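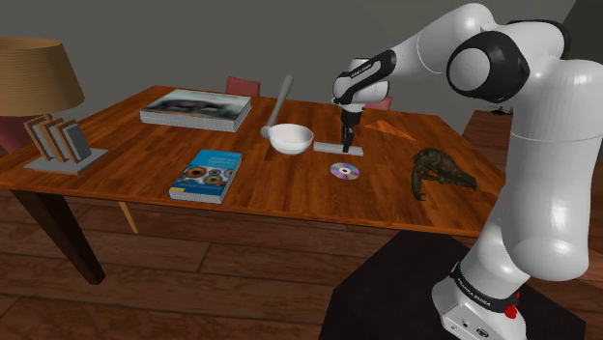

FOR IMMEDIATE RELEASE

Lulorier opens its doors in Skistport this May – and yes, there will be bread

SKISTPORT – I'm Shewit Jemal, and I've spent most of my adult life telling friends I'd open a bakery "one of these years." Well, it's happening! Lulorier, my neighborhood bakery and evening bread school, opens this May on the ground floor of the old Woldegiorgis building, right across from the ferry ticket office.

If you've lived here a while, you know the place. It sold shoes, then carpets, then nothing at all for a long stretch. We've kept the big front windows and the tiled step, and we've put in 2 deck ovens that took a whole morning and a lot of swearing to get through the back door.

We'll open at 6:30 a.m. for the ferry crowd and close when the shelves are bare, or at 3 p.m., whichever comes first. Expect a plain country loaf, a dark rye with caraway, soft milk rolls, and himbasha, the lightly sweet cardamom bread my mother made on holidays (she has tasted my version and asked for more cardamom, so there's more cardamom). Coffee will be simple – drip or espresso, and I'm not doing flavored syrups, sorry.

The evening classes are the part I'm most excited about. Each one runs from 6 p.m. to 9 p.m. and you go home with dough for your own oven plus a jar of starter. The first round has 56 places in total, spread over the month, and you don't need to know a thing about baking to come. Kids 10 and up are welcome with a grown-up.

A huge thank-you to the 399 people who backed us through Clustero, the local crowdfunding site. We asked for enough to fix the floor and ended up with enough to fix the floor and buy a proper mixer. Backers' names are going up on the wall by the register, and every backer gets a free loaf during opening month. Please bring your Clustero confirmation, on paper or on your phone, so the line keeps moving.

We've also been baking test batches since winter and giving them away at the library and the senior lunch. I kept a tally in a notebook: 3,854 rolls. Thank you to everyone who ate them, including the salty ones.

Reporters and food writers are welcome to stop by before opening. Mornings after 10 are best, once the ovens have quieted down and I've had something to eat. Just knock on the side door – the bell still doesn't work.

Media contact: Shewit Jemal, owner, Lulorier, Woldegiorgis building, Skistport

###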